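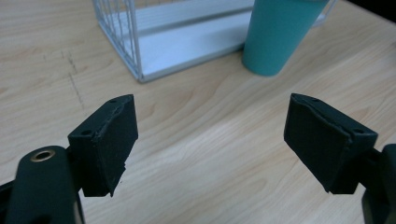 Frequently asked questions about my tables (and the baskets, since you all ask)

I get a lot of the same questions through the contact form and at the Thursday market, so I've put my answers on one page. If yours isn't covered, drop me a line and I'll get back to you in the evening, once the sander's off.

What's the pale table at the top of the page?

It's the finish I get asked about more than any other. I call it Brorkance, which was the name of the first table I ever did in it, and it stuck. Pale blond, with the grain left to do what it likes. You can see it making those wavy lines and ovals across the top. Some people want a plainer top and that's fine, I can look out quieter boards for you, but I do love a bit of drama in the middle of a table!

Is the grain printed on?

No, mine are all real wood. I get asked this at least once every market day, usually by somebody stroking the table. The ovals come from how the board was sawn, and no two tops come out the same. If you order two tables they'll look like sisters and not twins, so please don't order a pair if that's going to drive you mad.

Can I choose my own board?

Yes, and I wish more people would. Come to the workshop and I'll stand a few up against the wall for you. Wet a bit of the surface with a damp cloth and you get a fair idea of how the grain will look once it's oiled. If you can't get over, I'll send photos, but they're never quite as good as standing next to the thing.

There's a thin dark line in the wood on the left. Is that damage?

It's a thin scratch or crack, yes, and pale wood does show them up more than dark. Lines like that don't bother me much on a table that's meant to be used. If they bother you, a scratch that only sits in the finish will often come out with fine paper and a fresh coat of oil (more on that further down). A proper crack is another matter. Run a fingernail across it – if the nail catches, leave it alone and send me a close photo before you do anything. Please don't fill it with whatever's in the kitchen drawer. I once had a top back with candle wax in it and it took me a whole afternoon to get it out.

How do I clean it day to day?

A damp cloth, well wrung out, then a dry one. For greasy fingerprints I put a tiny drop of washing-up liquid in the water. Go with the grain where you can, although with a wavy one like this you'll be going in circles a bit.

Things I'd keep away from it: bleach, spray polish, scouring pads, and those white foam erasers, which are really very fine sandpaper and leave a dull patch.

Why does my table look patchy when the light's on?

Check whether it's the table or the lamp first. A ceiling light will put a big soft bright area right in the middle of a pale top, and from one chair it can look as if the finish has gone there. Move round to the other side. If the bright bit moves with you, it's only reflection. If it stays put and feels rough when you stroke it, the oil has worn thin and it's time for another coat.

How often should I oil it?

I do my own twice a year, once in August when I can have the windows open and again in the winter whenever I remember. A hard-working family table might want it more often. I use Drakska oil, the clear one, and I sell it in small tins because the big ones always go sticky before anybody finishes them.

Sand lightly with fine paper, wipe off every bit of dust, then rub in a thin coat with an old cotton T-shirt. Leave it 40 minutes and buff off whatever hasn't soaked in. Let it sit overnight. Spread the oily rag out flat outdoors to dry before you bin it, please – a scrunched-up oily rag can heat up and catch fire all by itself.

Will it go yellow?

A little, over the years. Pale wood mellows in sunlight, and it'll keep its shape under anything you leave sitting in one place, so shift your fruit bowl and your baskets about now and then. I left a tray on mine for one whole summer and had a perfect ghost of a tray until the following spring.

Can I put a wire basket straight on the wood?

You can, and I do. The white rectangular sort looks lovely on a blond top, I think, and it's handy for post, keys, napkins, the odds and ends that would otherwise spread right across the table. Just feel underneath first. Wire baskets sometimes have a rough end where the wires join, and a rough end dragged over oiled wood will leave a mark. Four felt dots sort it out. And lift it when you move it, don't slide it.

Do you sell the baskets too?

I sell a white wire one called Clerkia, at £9, or £8 if you're buying a table with it. I don't make them, I buy them in, and they come and go. If there's none on the shop page then I've run out.

How much is a table?

The small kitchen size starts at £390. Longer ones depend on the boards I've got in, so it's best to ask. The Abubakari is my drop-leaf, and I price that one by the job because the hinges are fiddly and I never know how long they'll take me.

Do you deliver?

Locally, yes, in my own van, and I'll help you carry it in and put the legs on. Measure your doorway before I come! And your stairs, if there are stairs. Further away I use a courier and you'll need a second pair of hands at your end.

Can you do up a table I already own?

Sometimes. Solid wood, nearly always. Veneer depends on how thick it is and whether somebody's had a go at it already. Send me a couple of photos in daylight, one of the whole top and one of the worst bit, and tell me what you've been cleaning it with. I won't tell you off (much).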